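Mosteo Teleop Kit, second revision: review
April 4, 2019

The Mosteo kit is a leader arm, a wrist camera, a USB hub and a recording program. You move the leader by hand and the follower copies it. Setup took 15 minutes on a bench that already had power and a clamp rail.

Tracking is good at slow speed. On quick reversals the follower overshoots, and the default gain is too high. I dropped it from 14 to 8 and the overshoot was gone. The Flustus kit has smoother joints but no force cue at the trigger, so grip is set by eye.

I recorded two tasks, block stacking and book handling. Books are the harder test. A paperback bends if the trigger is squeezed too far, and a glossy cover reflects the bench lamp straight into the wrist camera.
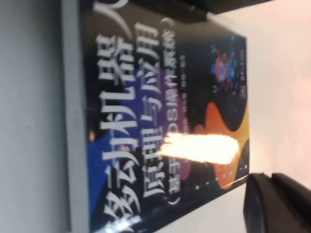
Exposure can be locked in the recorder, but the setting resets with every new session. Episodes are saved one per folder, and a bad take can be deleted with the foot pedal.

Cons: short leader cable, thin manual, no spare finger pads in the box.

Rating: 8 out of 10. Buy it over the Flustus if you handle soft or thin objects.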